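Projects > Ustine Games Room > Progress reports

Second progress report on the games and activity room at Ustine, for the Koneck Fund
8th July

This report covers the work made in June and the first days of this month. The grant is 971 pounds in total, and we have now used a little more than half of it. The receipts are sent separately.

In our first report we wrote that the small things of the room were kept in bags and old biscuit tins, and that much of the evening went on looking for them. We have now finished the sorting. Board games are on the low shelves, card games are in the drawer, and the things for keeping score have their own place on the white table. The shelves came from Astness, who delivered them in two parts. The second part was late, and therefore the painting of the back corner had to wait as well.

For the chip games we have decided to keep the chips standing in rows by colour in a clear case, so that a missing colour is noticed at once. Black is 100 and blue is 50, and there are also green, dark red and white. The markers for the score board are stored together with the chips, as the same groups use both. The black mesh pencil holder stays on the same table, and so does the eraser. 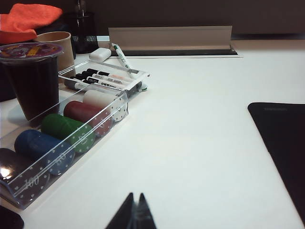 Amarasinghe asked whether the chips could be given out already divided for each player, because the beginners lose much time at the start when they must first agree who gets what. The same remark said that the older players would prefer to divide for themselves, as they always did, and that both ways should be allowed. We find this reasonable. From the next session we will prepare small bags for the beginners' table only, and write the total value on a paper inside each bag.

Attendance is good. The room is open on 3 evenings each week, and in June we added one afternoon for families. The afternoon was quiet in the beginning but it has become better, mostly after we changed the notice at the entrance.

Two points are not finished. The lamp over the reading corner is still too weak, and we wait for a price from the electrician. Also the rules sheets must be printed again in larger letters – several visitors have asked for this, and we should have thought of it before.

We would like to ask the fund for permission to move 4 pounds from the line for postage to the line for printing. It is a small sum, but your conditions say that every change must be approved. The remaining money is planned for the lamp, the printing and 2 more folding chairs.

The next report will be sent when the lamp is in place.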